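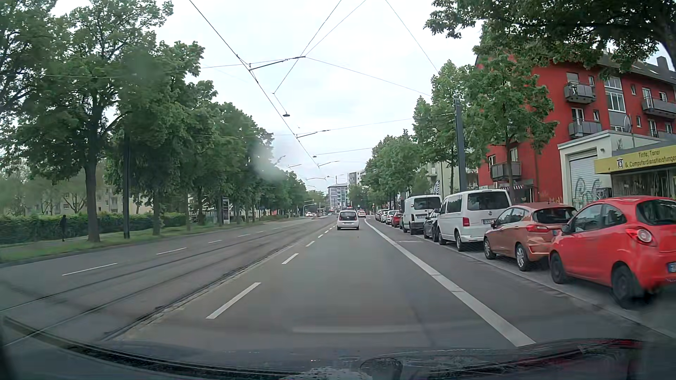

Home | Checklists | Tooling | Releases | Contact

Orari perception stack: pre-run checklist, tram corridor route
Kandthorpe test group. Revised in March.

Complete before each recorded run. Mark P, F or N/A. Comments belong to the last revision.

1. Calibration
1.1 Camera intrinsics file matches lens serial. P
1.2 Horizon line within 3 pixels of reference. P
1.3 Windshield inspected from inside and outside. F
Comment: smudge left of center overlaps the tree line. Clean, then repeat 1.2.
1.4 Hood mask loaded. P
Comment: the mask has to cover reflections on the hood as well as the hood itself. Red patches were passed to the tail light classifier under the old Bloxham mask.

2. Lane and rail detection
2.1 Solid edge line and dashed line reported as separate classes. P
2.2 Rails not reported as lane boundaries. F
Comment: two false boundaries where the rails run beside the lane. Raise the gap threshold and replay.
2.3 Parked row on the right excluded from lead vehicle selection. P

3. Signals, signs and queues

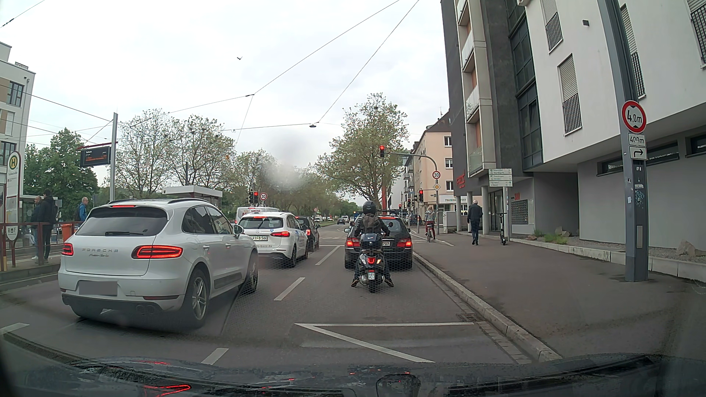

3.1 Red state held for 6 consecutive frames before the planner is notified. P
3.2 Brake lights, turn signals and traffic lights kept in separate tracks. P
Comment: a scooter's orange turn signal next to red tail lights is a good regression case. Add to the Udinwood set.
3.3 Height limit not parsed as a speed limit. F
Comment: "4,0m" was read as 40. The decimal comma is dropped in the text stage. The 400 m plate under it parsed correctly.
3.4 Plates masked in exported frames. F
Comment: one masked, others still legible in part. Do not release the export.

4. Planner
4.1 Stop request latency under 500 ms. P
4.2 People at tram stops tracked, no yield triggered while they stay on the platform. P

Result: hold. Rerun 1.2, 2.2, 3.3 and 3.4.

Comments (3)

railgap: What threshold did you end up with for 2.2? Ours breaks on worn dashes if we go much higher.

mk_tooling: 3.3 is a locale setting in the parser config. Same bug in the old branch.

pintle: Please split 3.4 into rear and front plates. They fail differently for us.

We use cookies to remember your settings. Accept | Decline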